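Wiki > Workplaces > Automation > Room reset robots (Fillmont)

Room reset automation at Fillmont
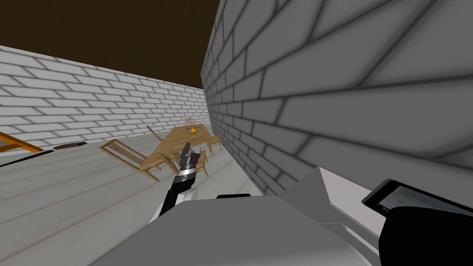
Room reset automation is the name used at Fillmont, a furnished-lettings and banquet hall operator in Nostmont, for handing the tidying and checking of rooms between bookings to two-armed robots. Covers chairs, tables, small items left behind, the checklist. Doesn't cover linen or bathrooms, which stayed with the room crews. Most of the training work is done in simulation, in plain rooms with brick walls and plank floors, and a typical task is a dining table with a chair tipped over on the floor next to it. The robot has a gripper for one arm and holds a tablet in the other hand. Crews call the whole thing "the reset", same word they used for the job before.

Background

Fillmont runs dining rooms and short-stay flats. Before the change a reset was done by a crew of 2, one lifting and one with the clipboard. Heavy turnover on Wednesday, when the banquet side and the flats side changed over together. Back and shoulder complaints were common, mostly from chairs. Stacking, unstacking, picking up what guests had knocked over.

The supplier is Rostami, a small integrator. Its system is called Uvov, after the first test room, and the name stuck to the software as well. Uvov was tried in January in 3 rooms, then left off for a while because the door sills were too high. Sills were ground down. Work started again the same season.

How the work is done

A reset starts from a stored layout. The robot compares the room to the layout and makes a list: chair down, chair out of line, item on table. Staff see the list before anything is moved and can strike lines off it. This was a demand from the crews and it is still the part they care most about, as guests sometimes pay for an odd layout and want it left alone.

Chairs are the main job. An upright chair is pushed in by the back. A fallen one is harder, since the legs can be hooked under a table or another chair and pulling the wrong one drags the lot. Slatted backs give the gripper something to close on, but also something to get stuck in. Small items on tables are flagged and left for a person. Crew rule, not a software limit: fruit gets thrown out, phones go to the desk, and the crews did not want a machine deciding wich is which.

Practice in simulation comes first. The supplier's log for the first training round lists 2,141 chair resets, all of them simulated. Rooms on site were only used after that, with a person at the door.

Changes for staff

Lifting went down for most of the crew. Walking went up. One person now looks after several rooms and goes between them to approve lists, so the day is broken into short bits. Some like it. Radoslava Kollár, crew lead on the flats side, told the staff newsletter that her shoulder was better and her feet were worse.

The pairs were split up, which was the largest complaint by far. People who had worked side by side for years were put on seperate floors. Less talking, lunch at different times. After a grievance brought by Tarek Zerouali the pairs were put back for evening shifts.

Pay was argued over as well. Approving lists was first graded as lighter work, at a lower rate. Svatopluk Holub, then shift planner, pointed out that the person approving the list also took the blame for a missed chair. The lower grade was dropped. No layoffs in the first round; hours for temporary staff were cut, though, and the company's own notes say little on that.

Skills. New starters learn the tablet before they learn the room. Older crew members have said this is backwards, and training now has a full manual reset on the first day. Manual resets are also kept up for power cuts and for rooms with carpet, where the robots aren't used.

Criticism

Slow. A crew of two could beat the robot in a small room without trying, and still can. The gain is in late hours, when no crew was on shift anyway. Also noise, chairs dragged over planks at night, with guests next door. Felt pads were fitted to the chair legs and helped a bit.

Stored layouts go stale. Somebody swaps a table, nobody updates the file, the robot then lists every chair in the room as wrong. Hildegard Kleinschmidt, who wrote the site's procedure sheet, put layout updates on the crew lead's job list, without extra time for it. Still disputed.

See also: Manual reset; Layout file; Shift grading

Comments

Elikem Sulemana: The bit on evening pairs needs an update. Banquet side only now, flats went back to singles.

chairperson_k: worked there before all this. wednesdays were murder. dont miss the lifting, do miss the company

Odd Layout: Is the striking-off logged by name? Ours is and people stopped using it for that reason.

Elikem Sulemana: By shift, not by name. Was by name at first.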